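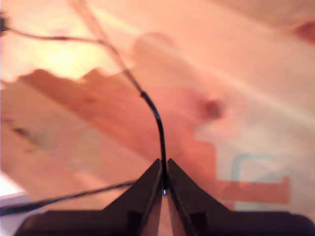
Re: [suradik-bench] Thin black leads, change of thickness partway along

December 15, 2020
By Loredana Lo Presti

Rebecca, replying to the list so that it goes into the archive with your message 3596. I have trimmed your text to the parts I can answer.

Rebecca Fabbri wrote:
> I have a box of thin black leads from the old Imik desk units and
> want to sort them into keep, re-end and scrap. Several are thinner
> at one end than the other, with a small step where it changes. I
> can't tell whether the step is a moulded joint, a sleeve or a repair.
>
> Second question. The ends are tiny. Some look like bare wire and some
> might be a very small pin, and under the bench lamp they all just
> look like a bright dot. Is there a way of telling that doesn't
> involve cutting the first 10 mm off every one?
>
> Third, what do people do about the bend? Mine have been coiled in a
> box for years and won't lie flat for stripping.

I will take them in order.

1. The step

The lead at the head of this message has the same feature. The upper run is thin, the lower run is thicker, and there is a small joint or change in thickness where they meet, a little above the bend. From looks alone I would not say which of your three it is, and I would not sort on looks.

What I do is roll the step between finger and thumb. A sleeve normally has a lip at both ends, and the outer layer can sometimes be shifted slightly against the inner one. A moulded joint has no lip and does not shift. A repair under heat-shrink is usually stiffer than the cable on either side of it, so flex the lead gently with the step in the middle of the curve. If the curve goes flat at the step, there is something solid inside, most often solder.

Then measure continuity with the meter leads clipped on, and flex the step again while watching the reading. If it moves, the lead goes in the re-end pile whatever it looks like. If it is steady, measure it once more with the step bent the other way before you believe it.

On the Imik units I have opened, the thick part was 900 mm and the thin part 29 mm, with the thin part inside the case. If yours are the other way round, somebody has probably cut them and put them back together. Concetta had a batch like that in May.

2. The ends

Gloss on the sheath makes this harder. A shiny black sheath throws a highlight down its whole length, and the tip sits at the end of that highlight, so the eye reads them as one thing. In the picture the tip shows as a small silvery point and could be bare conductor or a small connector end. I can't separate the two at that size either.

Put the lamp low and to one side, with white paper under the lead. Turn the lead slowly about its own axis. Stranded wire gives a broken glint that changes as you turn it. A pin gives a single steady line, and usually a shoulder where it meets the sheath. A 10x loupe is enough.

If it is stranded, check whether it has been tinned. Tinned strands stay together when pressed lightly against the paper. Untinned ones spread. Do not press hard, as spread strands on cable this thin are seldom worth twisting back, and you will end up cutting them off after all.

3. The bend

Old PVC takes a set. Warm it and it lets go. I hang the leads over a rail in a warm room overnight with a clothes peg on each lower end. Hot water is quicker, but then the ends must be kept well out of it and the lead dried before any testing. I do not use a heat gun on anything with a step in it.

For stripping, the whole lead need not be straight. The last few centimetres are enough. Hold the lead just behind the part to be stripped, so that it drops vertically to the work, and let the rest curve away as it likes. What matters is that the curve is a smooth arc with no corner in it. A corner concentrates the strain at one place and the strands break there first, inside the sheath, where it will not be seen.

4. Sorting

My own order, for what it is worth:

- Sheath cracked, sticky or chalky: scrap, without testing.
- Reading moves when the step is flexed: re-end, cutting out the step.
- Reading steady, end frayed: re-end, keeping the step.
- Reading steady, end sound: keep, and label it at both ends.

For sleeves I use the Amato 1399 in black. It shrinks tightly enough on the thin part. The Wollum sleeve is cheaper but too stiff for this size, and it tends to make a second step beside the first one.

One thing I could not answer from your message is whether the leads are single core or two core. If they are two core, test between the cores as well as end to end. A short at the step is at least as common as a break.

Loredana

--
suradik-bench mailing list
Replies go to the list by default. Please trim quotes.

Comments (4)

Rebecca Fabbri
Thanks. They are two core. I had only been testing end to end, so the keep pile has gone back in the box.

Concetta Messina
Confirming the batch in May. Thin part far too long and a blob of solder at the join. On two of them the polarity had been swapped at the repair, so check that too before plugging anything in.

Agata Rizzi
Does the warm room method work on silicone sheath? I have some that is matt, not glossy.

Elisa Caruso
@Agata Silicone does not take a set in the same way. If yours is holding a bend it is more likely the conductor, so straighten it by hand in short lengths. The Amato sleeve will not bond to it, by the way – use a mechanical clamp.

This site uses cookies to remember your archive settings. Accept | Manage preferences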